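Tuesday, March 5, 2019

# Keeping Table Things Where People Can Find Them

*Household Studies project, Edbridge. Report by Dilani Hettiarachchi, with thanks to my project partner Þröstur Hjaltested, who read every draft and argued with most of them.*

## How we picked the topic

Back in September we were asked to choose one small household habit and look at it properly, and I went straight home and opened our cutlery drawer, which was such a jumble that I didn't have to think any further! We have always kept our chopsticks in there with the peelers, the straws and the birthday candles, and setting the table for noodles takes longer than it should. Þröstur told me his family's drawer was even worse, so we had our topic before the first week was over.

## The bowl and the cloth

Our idea was a simple one: let the chopsticks live in a bowl on the counter, right by the sauce, and use a checked cloth beside it for laying them side by side and sorting them into pairs. I liked the cloth from the start, because the thin black lines give your eye something to follow when you are trying to get the tips to point the same way. Plain wooden chopsticks all look so alike that a little help is welcome. 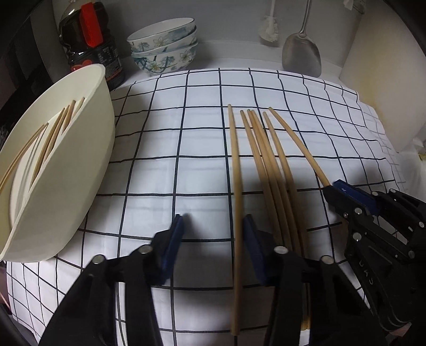

Þröstur wanted a tall jar in place of the bowl, and we went back and forth over it for most of an afternoon (very politely, I should add). A jar takes up less counter, and he is right about that. My side of it was that a wide bowl can be tipped over on its side, so you reach straight in, and I still think that suits a busy kitchen better. We agreed to write up the bowl and leave the jar for anyone who takes the project on next year.

## Laying them out

We also talked a good deal about how a chopstick ought to be set down. My grandmother lays them with the thin ends together, all facing away from her, and she does it without looking. We adopted her way for the project, one stick at a time, thin end toward the back of the counter, and it makes matching the lengths much easier on the eyes.

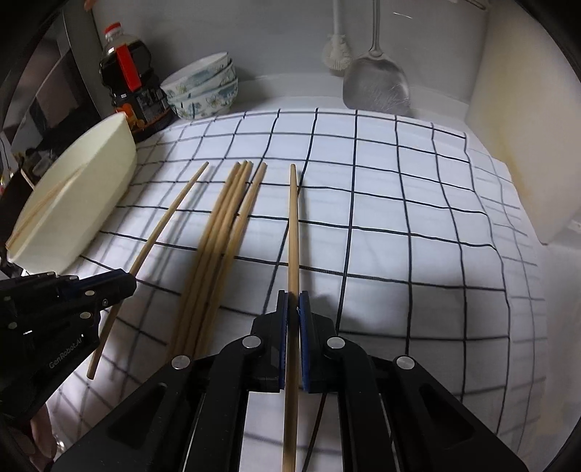
## What we would still like to try

- A smaller cloth, which could be folded up and kept in the bowl
- Þröstur's jar, to be fair to him
- Asking younger brothers and sisters to put things away for a week, and seeing where everything ends up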